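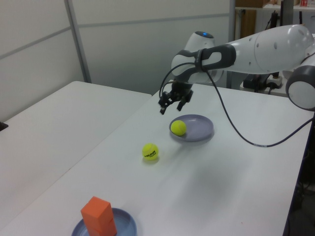
I finally cracked my rye starter this week, and I'm so happy I could sing! It lives in an old Clunik jar on top of the fridge (warmest spot in the apartment) and doubles in 7 hours.

The flour is from Drurneo, a small mill I've been ordering from since May, and it smells like honey and hay.
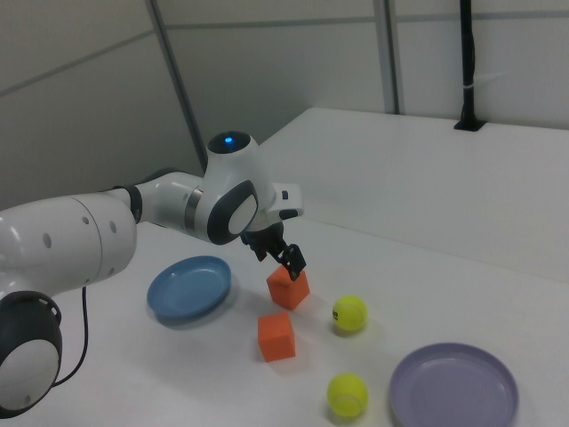
Shaping is still my weak point. Rye sticks to everything, so I've moved off the wooden board and onto a plain white tabletop like this one - so much easier to scrape clean! Two loaves on Saturday-sized appetites are gone by lunch.

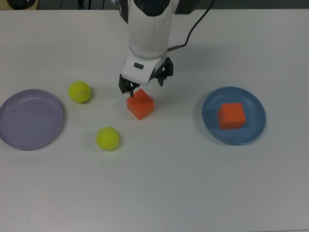 Kanda wrote that I should try 36 hours in the fridge before baking, and that the crust gets darker and sweeter. Starting a batch tonight!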